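Ellell Countertop Toaster Oven
User Manual

Section 4. Cooking Sausages and Skewered Meat on the Grill Tray

This section covers preparation, loading, cooking, unloading, storage of leftovers, and cleaning when the ridged grill tray is used. Read Section 2 (Placement and Electrical Connection) before using the oven for the first time. For bread and flat items on the wire rack, go to Section 3.

4.1 Before you start

Place the oven on a level, heat-resistant table or counter with the back toward the wall. Keep the clearances listed in Section 2. Leave free space on one side for the tray. The tray needs a resting place before loading and again after unloading, when it is hot.

You will need:
Grill tray
Tray handle or dry oven mitts
Skewers, if used, shorter than the inside width of the oven
Tongs
Storage container with a lid, for leftovers
A folded kitchen towel

CAUTION: Keep towels, paper, and plastic containers away from the oven while it is on and until it has cooled. Do not lay anything on top of the housing.

4.2 Preparing the tray

1. Wash and dry the grill tray. A new tray must be washed before first use to remove packing oil.
2. Set the tray on the table with the ridges facing up.
3. Lay the sausages on the ridges with a gap between them. Sausages that touch each other brown unevenly.
4. If sauce is used, brush it on in a thin coat. Keep sauce off the raised rim.
5. Turn skewer ends inward so that no part extends past the rim.

Note: Sweet sauces darken quickly and stick to the ridges. For thick glazes, cook the sausages plain and apply the glaze for the last few minutes only.

4.3 Opening the door and loading

1. Check that the timer knob is at the OFF position.
2. Pull the door forward by its upper edge and lower it until it stops. Do not force it past this point.
3. Check that the interior is empty. Remove any loose crumbs.
4. Hold the tray level by its rim and slide it in until the rear edge meets the back wall.
5. Confirm that no food or skewer touches the heating elements or the side walls.
6. Close the door.
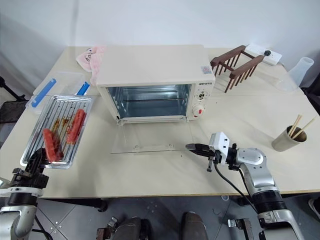 Fig. 4-1. Oven, grill tray with two skewered sausages, and clip-lid storage container.

CAUTION: Do not rest the loaded tray on the open door. The glass is not a shelf. Weight on the door can bend the hinge strip and crack the panel.

CAUTION: Do not operate the oven with the door open, or with the glass panel out of position.

4.4 Cooking

1. Plug the oven into a grounded wall outlet. Do not use an extension cord.
2. Set the temperature with the upper dial.
3. Turn the lower knob clockwise to set the time. For times shorter than five minutes, turn the knob past the mark and then back to it.
4. Turn the sausages once, halfway through. Use tongs, and wear a mitt on the other hand.
5. Check for doneness with a food thermometer placed in the thickest part. Pork and beef sausages must reach 160 F. Chicken and turkey sausages must reach 165 F.
6. When the bell sounds, turn the knob to OFF if it has not returned fully, and unplug the oven.

Note: Color is not a reliable sign of doneness. Smoked and cured sausages are red before cooking and stay red afterward.

Note: A small amount of smoke is normal when sauce drips onto the hot ridges. If smoke is heavy, turn the knob to OFF, unplug the oven, and keep the door closed until the smoke clears.

4.5 Unloading

1. Lower the door fully.
2. Grip the tray with the tray handle or with mitts on both hands. Pull it straight out and keep it level. Fat collects between the ridges and can spill if the tray is tilted.
3. Set the tray on a heat-resistant surface beside the oven.
4. Let the food stand for 2 minutes before removing it from the skewers. Metal skewers stay hot longer than the meat.

4.6 Storing leftovers

1. Move cooked sausages to a clean container with tongs. Do not use the tray or the oven for storage.
2. Remove skewers with sharp points. They can pierce thin containers and keep the lid from seating.
3. Leave the lid off until steam stops rising, then close the clips on both ends.
4. Refrigerate within two hours of cooking. Use within 4 days.

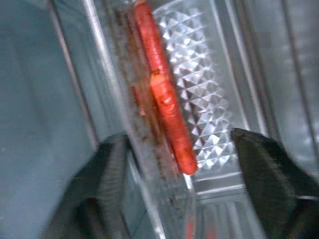 Fig. 4-2. Sausage next to clear surfaces, with brownish-red residue at left.

Note: Tomato-based and chili sauces can stain clear plastic. Rinse the surface with cold water first, then wash with warm water and dish soap. Stains that remain after washing do not affect use. Replace plastic parts that are cracked or warped.

4.7 Cleaning the tray, glass panel, and interior

Unplug the oven and let it cool completely before cleaning.

Tray
1. Scrape loose residue from between the ridges with a wooden or nylon tool.
2. Fill the tray with hot water and a little dish soap. Soak until the burned sauce softens.
3. Scrub along the ridges, rinse, and dry. Do not use steel wool.

Glass panel
1. Wipe both sides with a soft, damp cloth. For baked-on grease, use a paste of baking soda and water.
2. When the panel is off the oven, lay it flat on the table with nothing under it. Do not stand it on edge against the wall.
3. Hold the panel by its ends. Do not lift it by the clips.
4. Check the clips before refitting. Contact Ellell Parts Service if either clip is cracked or loose.

CAUTION: Do not pour cold water on hot glass. Do not use a panel that has chips or scratches.

Interior
1. Wipe the walls and floor with a damp cloth. Do not spray cleaner into the oven.
2. Wipe grease off the walls after every use of the grill tray. Built-up grease smokes during the next cycle.
3. Dry the interior with the door open. 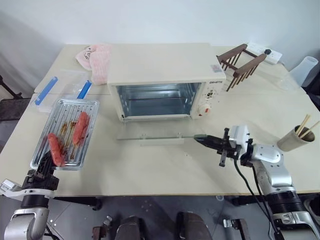
Can the grill tray go in a dishwasher?
Hand washing is recommended, as dishwasher detergent dulls the metal and does not reach burned sauce between the ridges.

4.8 Replacement parts

Grill trays, glass panels, and panel clips are sold separately. Give the model number from the rating label when ordering. Parts made for other ovens may not fit and must not be used.

Continue to Section 5 for troubleshooting.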